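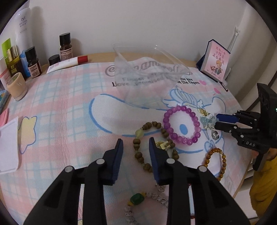 How long do the walnut hulls need to soak before the dye bath is worth straining? Three days in the covered bucket, stirred whenever you walk past it.

2002-08-14

OK, so the walnut batch. I went with the hulls from Tomić again (frozen since last October, still filthy) and weighed out 525 g into the big enamel pot after the soak. Brought it up slowly, held it at 80 C for an hour, then turned it off and let the wool sit in there overnight. Alum on half the skeins, nothing on the other half. I really didn't expect the plain ones to go so dark! The alum ones are a touch warmer – more like toast – but side by side in the doorway I had to check the tags to be sure.

Weights, dry, before dyeing: 366 g of the Plarkari two-ply and 156 g of the gray singles. The singles felted a little at one end. My fault, I rinsed them under the cold tap straight out of the pot like an idiot. Oluf says he can still use them for the weft sample, so they're in his drawer.

Oluf Ragnarsson also wants to try an iron dip on one of the plain skeins. Fine by me, but please use the small pot, the one marked Gaver on the lid, and keep it away from the yellows. We lost a whole weld batch to that in spring and I'm still sore about it.

Leftover bath is in the Adach jug under the sink, strained once. Smells awful. I want to run a second, paler round on it Friday if it hasn't grown anything.

To do: wash test, light test strips in the south window, more string for tags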